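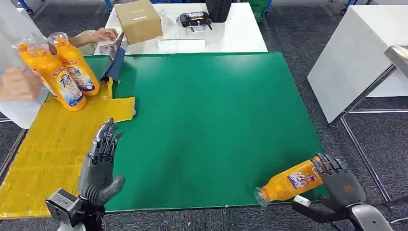 Bagging Bottles So They Don't Ruin Everything

We use cookies. Carry on reading and we'll assume you don't mind.

Detergent has one ambition, and it is to get into your towels. Before you move house or post a refill to your mother, bag it.

1. Wipe the neck and screw the cap down hard. Then do it again, as you didn't the first time.

2. Pick a clear bag with plenty of slack. I buy the Andent ones, 35 to a roll, and lose almost 200 minutes a year finding the open end.

3. Lay the bottle on its side and bring the bag over the cap end first.
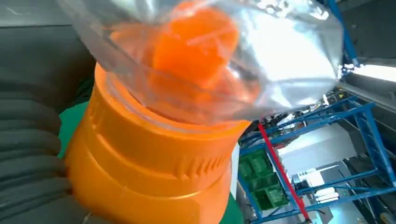

Let the plastic bunch up round the collar. It will look dreadful. Smooth it towards the base, squeeze the air out and tape the end flat.

4. Stand it upright in the box, cap at the top. Two bottles to a box, unless you enjoy back pain.

Thin supermarket bags will split on the ridges of the cap. Ask my old carpet.

65 shares | 2 comments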